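Nudivero 三面围板叠衣台用后记:559 元买一张桌面,值不值另说

3月
文/Grorari 居家测评

我对“专用家具”一向没有好感。专门放咖啡机的架子,专门换鞋的凳子,专门给猫看窗外的台子,买回来头一个星期各司其职,后来上面统统堆着快递盒。所以当 Nudivero 把一张桌子叫做“叠衣台”的时候,我的第一反应是去翻它的参数表,看看它到底比一张普通桌子多了什么。翻完的结论是:多了三块板。

后来还是买了,559 元,没有赠品,没有用券。原因很没出息,家里床太矮,每次洗完衣服都在床上叠,叠到最后腰直不起来,而餐桌又永远有人在用。我给自己定的规矩是用满 3 个月再写,中间不发感想,免得像那些收货当天就打满分的评价一样,夸的其实是快递员。

先讲商品页,因为我的怀疑大半是从那儿来的。

商品页上有一句话,说这张台子能“让叠衣效率翻倍”。我找了很久,没找到这个翻倍是跟什么比的。跟在床上叠比?跟抱在怀里叠比?还是跟根本不叠比?问了客服,客服发来一段话,把商品页上的句子又念了一遍,末尾加了个笑脸。我又问台面究竟是什么材质,得到的回答是“高品质石纹台面”。石纹是花纹,这一点我看得出来,我问的是花纹下面是什么。这个问题到今天也没有答案,所以这篇文章里凡是说到台面,我只说它的花纹和手感,别的不敢替厂家担保。

再说安装。说明书一张纸,正反两面,正面是零件图,反面是安全提示和保修条款,保修 2 年,围板的划痕和变形不在保修范围内。也就是说,这张台子最有特色、最容易被碰到的部分,坏了自己想办法。我装的时候特别小心,小心到有点生气。

零件图画得不错,螺丝按袋分好,袋子上有字母,这点要夸。可是图里没有说明先装立柱还是先装围板。我先装了围板,装完发现立柱卡不进去,全部拆掉重来。网上看到好几位买家也是这么干的,有一位拆了两遍。厂家只要在纸上印一个箭头就能解决,估计是觉得箭头影响版面。

后面两根铝立柱是带长槽的型材,围板靠它们固定。我对这种型材倒是有好感,槽开在那里,以后想加个挂钩、夹个灯,配件到处都有得买,不必求着原厂。原厂也确实卖配件,一个挂钩的价钱让我看了两遍小数点。建议各位绕开。

螺丝要拧多紧,说明书也没讲。头一个星期,左边那根立柱用手一推会有一点晃,我补拧了一次,好了。又过了一阵子再推,又有一点晃。于是我现在把“拧螺丝”列为这件家具的日常保养,跟给绿萝浇水一起做。晃的幅度不大,叠衣服的时候感觉不到,只有存心去推才会发现。可我这个人就是会存心去推。

下面讲用起来怎么样。

台面的高度合适,这是它最大的优点,也是任何一张高度合适的桌子都有的优点。站着叠衣服,腰是直的,光这一点我就不会再回到床上去了。如果你家里已经有一张到腰的桌子,或者一个空着的岛台,那么这篇文章读到这儿就可以关掉,把钱省下来。

台面大小嘛,叠成年人的上衣够用,衬衫、T恤、薄卫衣摊开都放得下。牛仔裤要先对折再放上来。床单和被套别想了,那种东西在任何桌子上叠都是受罪,该两个人拎着角就两个人拎着角。商品页有一张图,模特在台上叠一条大毯子,笑得很开心,我怀疑毯子的另一半在地上。

靠人这一侧的边缘有一点弧度,不是直的。起初我以为是为了好看,用久了倒觉得有点道理,肚子贴着桌边不会硌。麻烦在于,很多人叠衣服(包括我)习惯拿桌边当参照线,衣服下摆往桌边一对,左右就齐了。弧形边没法这么对。对出来中间和两头差一截,叠好一抖,歪的。后来我改成拿后面那条直边做参照,衣服掉个头摆。能用,只是得重新养成习惯,我家另一位成员至今没养成,叠出来的 T 恤全是梯形。

米色石纹这个花色,说一说。底子是米色,上面有深深浅浅的奶油色、黄褐色和浅棕色纹路。放在客厅里不难看,比我想象中顺眼。可是从干活的角度,我有意见。白衣服和米白色的衣服放上去,边界看不太清,尤其是傍晚没开灯的时候。掉了一根浅色线头,你根本别想找到。反过来,深色和彩色衣服就很清楚,蓝的、黑的、红的,褶子在哪儿一目了然。要是厂家肯出一个纯色哑光的台面,哪怕丑一点,我会选那个。去问了,说暂时没有计划。

花纹还有一个副作用,藏脏。有一次我把一件白衬衫放上去,拿起来背面沾了一小块褐色的印子,凑近了看才发现台面上有一滴干掉的酱油。这当然是我家的问题,谁让有人端着饺子站在那儿吃。可要是纯色台面,那滴酱油早就被看见了。现在我每次叠浅色衣服之前先用湿布擦一遍,等它干,再开始。商品页说的翻倍效率,请把擦桌子和等它干的时间也算进去。

手感方面,台面偏滑。滑有滑的好处,衣服铺上去一抹就平,袖子拉过来也不费力。坏处是滑料子放在滑台面上,折到一半自己会跑。我有一件料子很滑的睡衣,在这张台上从来没有一次叠成功过,前脚折好左边,后脚去折右边,左边就慢慢地自己打开了,像在跟我抬杠。棉的没这个毛病,厚一点的棉尤其听话。

我试过在上面铺一块旧棉布再叠,滑的问题马上没有了。但是铺了棉布之后我又想,那我为什么要花钱买一个石纹台面呢。

围板才是重点,毕竟多出来的钱都花在这上面了。三块,后面一块宽的,左右各一块,颜色是那种灰灰的粉紫,官方起了个很长的名字,我不打算帮他们宣传。单看颜色我是喜欢的,安静,不抢眼,和米色放在一起也过得去。

围板有什么用?商品页给的理由是“衣物不掉落”和“专注”。先说不掉落。后面确实不掉了。以前在餐桌上叠衣服,叠好的往对面推,推着推着就从那头下去了,现在推到底有板挡着。这个改进是真的,我承认。左右两侧我觉得作用不大,谁会把衣服往左右推出去呢。有时候甚至碍事,长袖衣服两只袖子展开,袖口会顶到侧板上翘起来,你得先把袖子往里收一收。个子高、胳膊长的人叠大码外套,手肘也会碰到侧板。碰不疼,只是每碰一次就想起来保修条款一次。

至于专注,我不知道说什么好。叠衣服本来就是为了不用专注才叠的。我以前一边叠一边看电视,围板装好之后,按我家的摆法,电视正好被后板挡住下半截,字幕看不见。我把台子换了个方向,改成背靠墙,于是彻底看不见电视了,改听广播。有的人也许会喜欢这种被围起来的感觉,像坐进图书馆的隔间。我用了一阵子以后,叠得是快了一点点,但这到底是围板的功劳,还是因为没电视可看,我分不清。

后板底下和台面相接的地方有一条细细的金属条。这条东西我一开始没当回事,后来发现它是整张台子最难打扫的地方。棉絮全往那儿跑。衣服抖一抖,绒毛飘到后面,碰到板子落下来,就卡在金属条边上。湿布擦不干净,越擦越成一小团一小团的。最后是拿旧牙刷刷的,刷完用吸尘器的细嘴吸。差不多每次叠完深色毛巾都要来一遍。如果厂家的设计师自己在家叠过毛巾,我觉得这条金属条不会长成现在这样。

下面说说几类衣服分别怎么样,按我家的实际情况,不全。

T恤:好用。铺平,抹一下,左右往中间折,再对折。台面够平,折出来的边是直的。除非你跟我家那位一样拿弧边做参照。

衬衫:看料子。棉的没问题,扣子朝下放的时候会在台面上咯噔咯噔响,我担心过会不会刮花,目前没看见划痕。也可能有,被花纹藏起来了,我说不准。

连帽卫衣:帽子是个麻烦,放在哪儿都是麻烦,这不怪台子。

毛巾:除了前面说的掉毛,都好。摞起来靠着后板放,不会倒,这是后板第二个有用的地方。

袜子:完全不需要台子。我试过,站在台前配袜子,配着配着就坐到沙发上去了。

小孩的衣服:小,滑不滑都无所谓,一叠一叠摆得很整齐,看着心情好。唯一的毛病是太小的衣服容易让人产生“这台子真大”的错觉,商品页的主图就是这么拍的。

滑面料的裙子和睡衣:不推荐,前面说过了。

轻薄衣物还有一条经验。别追求一开始就摆正。我以前总是先把衣服横平竖直地对好再下手,在滑台面上这样特别累,对好了这边那边又歪。后来干脆斜着铺,先把一个角折进来,压住,再转着圈调。衣角折进来以后有好几层,分量重一些,就不太跑了。边上露出来的层次可以用手指捋一下,捋齐了再折下一道。中间那些软褶子先别管,折完最后一下再统一抹平,中途抹了也是白抹。

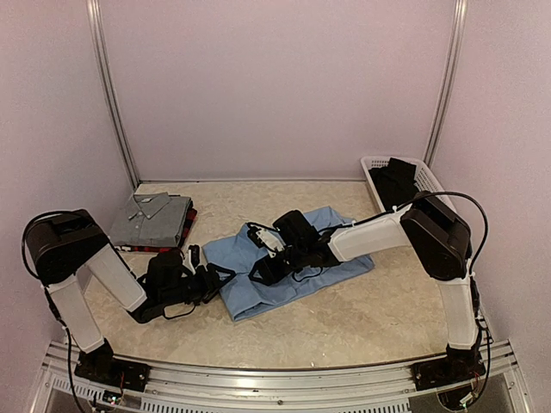
浅蓝色衣服斜铺在米色石纹台面上,左下角已折起,后方和两侧是粉紫色围板。

浅蓝配米色看得很清楚,我前面讲的花色问题在这种颜色上不存在。布面有一点皱,软褶还在,离“叠好”还有距离。商品页上那些衣服一条褶子都没有,我猜是熨过才摆上去的,正常人家从阳台收下来的衣服没有那个样子。

说到褶子,商品页暗示过这张台子可以熨衣服,措辞很滑头,说的是“兼顾熨前整理”。我问能不能直接在上面熨,客服说建议垫隔热垫。问垫了之后厂家保不保,客服说建议不要长时间加热。我没敢试。读者里如果有人在上面熨过,台面没变色,请给我留言,我真心想知道。在那之前请把它当成不能熨的来买。

横向比一下。

Carker 那款标价 2000 元,也是带围板的,我在朋友家用过一个下午,没有长期体验,只能说印象。立柱稳得多,怎么推都不晃,台面前沿是直的,光这一条就比 Nudivero 好用。它还带一个可以抽出来的搁板,放叠好的衣服。可是 2000 元,叠衣服,我过不了自己这关。朋友说是当书桌买的,顺便叠衣服,那就另当别论。围板挡住三面,写东西大概是不错的。

Chrysikopoulos 走的是另一条路,只卖围板,夹在你自己的桌子上。听上去最合理,因为桌子谁家都有。我借来用了一个周末,夹子对桌板厚度挑得厉害,我家餐桌边缘有倒角,夹不牢,推衣服的时候后板往后仰,仰着仰着就下去了。衣服也跟着下去了。如果你的桌子边是直的、厚薄也合适,它可能是这几样里最划算的,下单之前一定要量桌板,不要信“通用”两个字。

还有一个不花钱的方案,把餐桌推到墙边。墙就是后围板。我在写这篇之前专门试了几天,说句不好听的,效果有 Nudivero 的大半。剩下的那一小半,是餐桌老有人要用,以及高度略低。所以这张台子真正卖给我的,可能就是“一块没人跟我抢的桌面”。这么一想,三块围板倒像是地盘的界线,围起来以后家里人确实不太往上放东西了。以前任何一个平面空着超过一顿饭的工夫,就会长出钥匙、发票和没拆的信。现在放得少了。少了,没有绝迹,酱油的事前面讲过。

几个零碎的问题,收货前后被人问过的,写在一起。

味道。刚拆开有一点,不重,开窗放了几天就闻不到了。对气味敏感的人自己掂量,我鼻子不灵。

围板能不能拆。能,拆掉以后就是一张普通桌子,后面竖着两根铝柱子,不太好看,立柱也可以一起拆,但我怕拆下来就懒得装回去,没拆过。

围板脏了怎么办。浅粉紫色比我担心的耐脏,手印不明显,湿布能擦掉。有一处被蓝牛仔裤蹭过,留下一道淡淡的颜色,擦了几次浅了一些,还在。新牛仔裤请离侧板远一点。

占不占地方。占。它不能折叠,厂家也没说过能折叠,可是叫“叠衣台”,我总觉得它自己也应该会叠。小户型买之前拿胶带在地上贴一个框,走两天试试,看会不会踢到。我踢到过桌脚,小脚趾,不想多谈。

搬动。两个人搬最好,一个人推也推得动,推的时候抓台面,别抓立柱。抓立柱就会回到前面那个晃不晃的问题上。

退换。我没退,过程不清楚。评论里有人说退货要求原包装,而原包装的泡沫一拆就碎,所以想留后路的话拆箱慢一点。

打分这件事我不太愿意做,但栏目要求有个说法。台面高度,满意。前沿弧度,不满意,习惯之后变成不太介意。花色,当家具看喜欢,当工作台看扣分。后围板有用,左右围板可有可无,金属条积灰,立柱要时常拧一拧。客服态度好,什么也答不上来。价格放在 559 元,我觉得偏高,如果只带后板、去掉两侧,卖得便宜些,我会推荐给身边的人。眼下这个配置,我只推荐给同时满足下面几条的人:家里没有到腰高的桌子,衣服以棉的为主,地方够大,并且不介意对着一块板子叠衣服。

至于商品页上那句效率翻倍,我拿自己测了几回,同样一筐衣服,跟在床上叠相比,时间上有快有慢,快的那几回我都没听广播。腰是真的不疼了。侧板上那道牛仔裤印子,我打算下个月再擦一次,擦掉了回来补一句。

补充:有读者问前沿弧边能不能垫直。我拿一把长尺贴着放,用美纹纸粘在台面上当参照线,能用,尺子偶尔会被袖口带跑。美纹纸撕下来没有留胶。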